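Cikeo Handheld Gripper Kit: Review After Two Rounds of Data Collection

Reviewed by Tharushi Marikar
April 1, 2019

We bought the Cikeo kit to test one claim from the Perus paper: that a folding policy trained only on handheld demonstrations can run on a real arm without any teleoperated data. This review covers the kit as a tool for that kind of work. I will get to our result as well, as it depends a lot on the hardware.

What you get

The kit is a pair of handheld grippers, each with its own wide-angle camera, plus a calibration board, spare finger pads and a license for the recording software. Setup took most of an afternoon. The printed guide skips the step where you register the left and right units to each other, and I found it in the online notes only after two failed calibrations. Once that was done it held. We recalibrated before the second round out of caution and the numbers had hardly moved.

The trigger has a short, even pull. My colleague Mizanur Paul has larger hands than I do and found the handle cramped after an hour. I had no trouble with it. Both of us disliked the strap, which has to be threaded again every time you change the battery.

How we used it

The task was folding one shirt on a flat table, starting from a loosely spread position. We recorded 600 demonstrations in the first round, all with one operator holding both grippers. From these we trained a policy with the Perus method, using their published settings, and ran it on our two-arm station. Each evaluation was 40 trials. A trial counted as a success if the sleeves ended inside the body of the shirt and the hem was brought up to the collar within the time limit.

The second round added 200 demonstrations. The only change was that we started the shirt off center and at varied angles. Mizanur had argued for this from the beginning, and I had wanted to keep the starting position fixed so the first comparison would be simple. 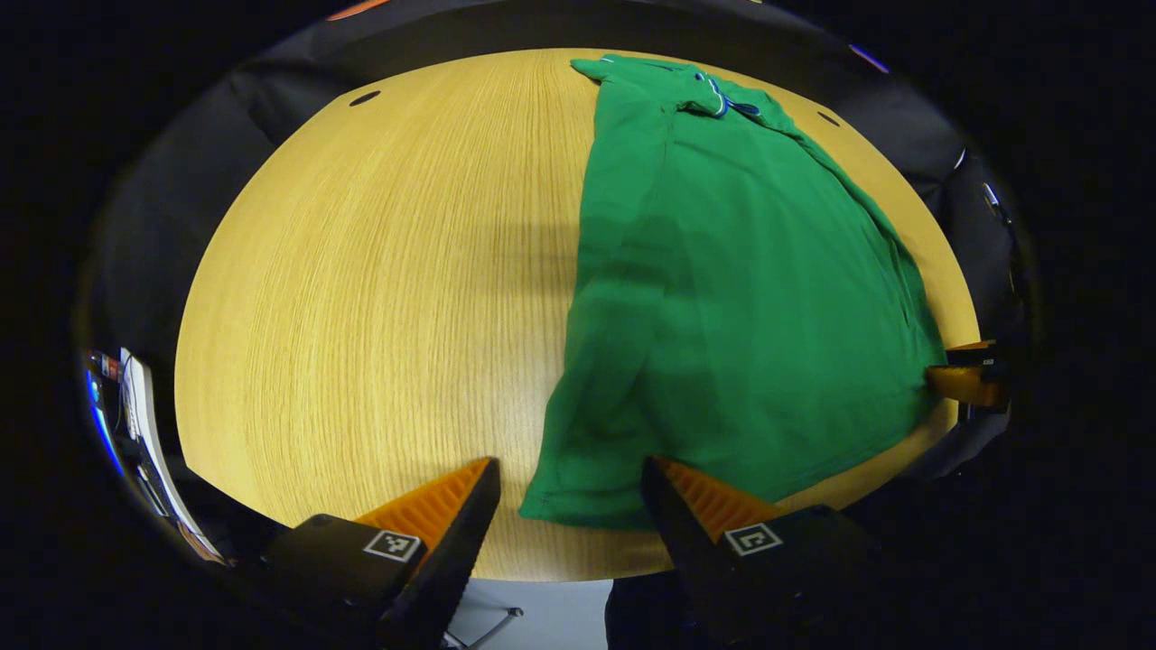

Camera coverage is the strongest part of the kit. The lens is wide enough that you rarely lose the garment, and for folding that matters more than sharpness. A narrow camera close to the cloth gives you a lot of fabric texture and very little idea of where the collar is. With this one, the whole length of a green polo laid out on the table stays in view, collar at the far end and hem just ahead of the fingers, and the other gripper can be seen over at the right side of the table. That last point helped us more than I expected. When we masked out the second gripper in training, the two arms began to pull at different times and the fold came out skewed.

The cost of the wide view is distortion near the rim. Straight edges bend, and anything out there is small. The Perus authors feed the raw image to the network without correcting it. We tried both ways and saw no gain from correction, so we left it raw.

The finger markers

Each finger carries a square printed marker, and the software works out the opening of the gripper from the two marker positions. It is a simple idea and it works well in even light. Under a desk lamp we got glare and lost the reading for stretches of a recording. The software fills these gaps by interpolation and does not warn you. I would like a warning. We ended up writing a small script to flag recordings with long gaps, and we threw those out before training.

The orange pads have ridges that grip knit fabric well. On a thin dress shirt they sometimes caught two layers when we wanted one. Khondokar sells a smoother pad that fits the same mount, but we have not tried it.

Results

With the first set of demonstrations, the policy succeeded in 22 of 40 trials. Nearly all of the failures came at the first grasp, when the fingers closed just short of the hem. With the second set added, it succeeded in 31 of 40. The remaining failures were mixed: a missed sleeve, a double layer, a few timeouts.

So the claim held up for us, within limits. We used no teleoperated data and the policy ran on the arms. We did mount the same cameras and the same fingers on the robot, as the paper does, and I doubt it would have worked otherwise. We also tested one table and one type of garment. I would not read our numbers as saying anything about towels or trousers.

Compared with the Fokidside unit

We had a Fokidside handheld unit on loan last August. It is lighter and the trigger is better. Its camera sees much less, though, and tracking dropped out whenever the operator reached across their own body – something you do constantly when folding. For single-handed pick and place I would choose the Fokidside. For two-handed cloth work I would choose the Cikeo.

Complaints

The battery door is flimsy. Export is slow, and it stops without a message if the disk is nearly full. Support answered our first email the next day and has not answered the second.

Rating: 4 out of 5. We are keeping both units and plan to start on long-sleeved shirts next.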